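Secção 6 - Preparar e tratar a superfície da bancada

Esta secção aplica-se às bancadas Falcombe com tampo de madeira clara, fornecidas sem acabamento ou com o acabamento de fábrica Cusirix. Para tampos laminados ou de pedra, consulte a secção seguinte. Revisão do texto: 8/18/18.

Antes de começar

Confirme a referência do tampo na etiqueta colada na face inferior, junto à travessa de trás. Os tampos com a referência 3591 vêm em bruto e têm de receber óleo antes da primeira utilização. Os tampos com a referência 218 já vêm oleados de fábrica e precisam apenas da manutenção descrita no ponto 6.4.

Deixe o tampo desembalado no compartimento onde vai ficar durante dois dias, apoiado em pelo menos três réguas da mesma altura. Não o encoste à parede na vertical. Durante esse período mantenha a divisão à temperatura habitual e evite ligar aquecedores na direção da madeira.

Material necessário:
Óleo para madeira Cusirix, lata de 600 ml
Lixa de grão 120, 180 e 240
Taco de lixar
Panos de algodão que não larguem pelo
Aspirador com escova macia
Luvas
Recipiente metálico com tampa e água

CUIDADO: os panos embebidos em óleo podem inflamar-se sozinhos. Depois de cada demão, mergulhe-os em água dentro do recipiente metálico e feche a tampa. Não os deixe amarrotados no lixo nem dentro da caixa de ferramentas.

6.1 Lixar o tampo

1. Verifique se os parafusos de fixação estão apertados. As ferragens Skisutport usam a chave sextavada fornecida no saco B.
2. Limpe o pó com o aspirador.
3. Lixe toda a superfície com o grão 120, sempre no sentido das tábuas. Use o taco e mantenha a pressão constante.
4. Aspire e passe um pano seco.
5. Repita com o grão 180.
6. Humedeça ligeiramente a superfície com um pano bem torcido e deixe secar durante a noite. As fibras vão levantar.
7. Lixe com o grão 240, com pouca pressão, até a mão deslizar sem prender.
8. Quebre as arestas com duas ou três passagens da mesma lixa. As arestas vivas perdem o óleo mais depressa e lascam com as pancadas.

Nota: não use lixadora de cinta. As marcas que deixa atravessadas à fibra só se notam depois de aplicado o óleo, e nessa altura é preciso voltar ao grão 120.

Nota: nos topos das tábuas a madeira absorve mais. Lixe os topos até ao grão 240 com mais cuidado do que o resto do tampo.

6.2 Aplicar o óleo

1. Agite a lata e abra-a num local ventilado, longe de chamas.
2. Experimente primeiro na face inferior. A cor final é a que se vê depois de seco, e não a que aparece com o óleo fresco.
3. Deite uma pequena quantidade no pano e espalhe no sentido das tábuas. Comece pelo lado mais afastado da porta.
4. Aplique também nos topos e na face inferior. Um tampo oleado só de um lado tende a empenar.
5. Aguarde 15 minutos. Se houver zonas baças, junte mais óleo apenas nessas zonas.
6. Retire todo o excesso com um pano limpo. A superfície não deve ficar pegajosa.
7. Deixe secar durante 24 horas.
8. Passe o grão 240 muito ao de leve, limpe o pó e aplique a segunda demão da mesma forma.

Os tampos em bruto levam três demãos. Com tempo húmido, dê mais um dia entre cada uma - a madeira pode parecer seca à vista e continuar a prender o pano.

CUIDADO: não acelere a secagem com pistola de ar quente nem com secador. O óleo forma película por cima e fica mole por baixo.

6.3 Primeiros dias de utilização

O acabamento ganha resistência à água e ao desgaste ao longo de duas semanas. Durante esse tempo:

Não deixe líquidos sobre o tampo. Seque logo os salpicos.
Não cubra a superfície com plástico, oleado ou cartão.
Levante os objetos pesados em vez de os arrastar.
Não use detergentes. Um pano húmido chega.

Se fixar acessórios ao tampo, fure só depois da terceira demão seca e aplique óleo dentro dos furos com um cotonete. Use anilhas largas por baixo da cabeça dos parafusos. As grampas Türkmen do catálogo de acessórios trazem proteções de feltro; com outras grampas, coloque um pedaço de cortiça entre o metal e a madeira. 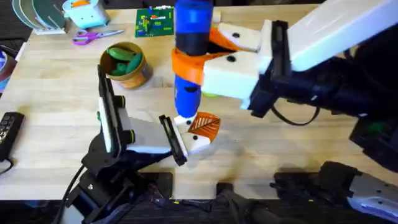
Fig. 6-3. Tampo de madeira clara, com as tábuas no sentido horizontal.

6.4 Manutenção

1. Limpe o tampo com um pano ligeiramente húmido e seque a seguir.
2. De seis em seis meses, deite algumas gotas de água numa zona de muito uso. Se a água formar gotas, o acabamento está em condições. Se escurecer a madeira em poucos minutos, está na altura de voltar a olear.
3. Para renovar, lave com sabão neutro diluído, deixe secar um dia, passe o grão 240 e aplique uma única demão.

Nas oficinas e nas salas de trabalhos manuais o prazo pode ser mais curto. Agosto é um bom mês para a renovação se o espaço estiver fechado.

6.5 Pequenas reparações

Riscos superficiais: lixe a zona com o grão 240 no sentido das tábuas e aplique óleo com o dedo enluvado. Retire o excesso passados 15 minutos.

Marcas de copos: experimente primeiro só com óleo e um pano. Se a marca persistir, lixe uma área maior do que a mancha e esbata para fora.

Mossas: ponha um pano húmido dobrado sobre a mossa e encoste a ponta do ferro de engomar, sem vapor, durante poucos segundos. Repita até a fibra subir. Deixe secar um dia antes de lixar.

Tinta de caneta ou marcador: não use álcool sobre o acabamento recente. Passado o período de cura, teste numa zona escondida e trabalhe com pouco produto de cada vez. A zona terá de ser oleada de novo.

Fendas nos topos: fendas finas que abrem e fecham com a estação são normais na madeira maciça e não estão abrangidas pela garantia. Se uma fenda passar da largura de um cartão, retire as cargas do tampo e contacte o apoio Falcombe, indicando a referência da etiqueta.

Nota: guarde a lata bem fechada e com a data de abertura escrita na tampa. Se o óleo tiver criado pele, retire-a inteira e coe o restante antes de usar. Óleo espesso ou com grumos deve ser entregue num ponto de recolha de resíduos.

Passe à secção 7 para a montagem das gavetas e do painel traseiro.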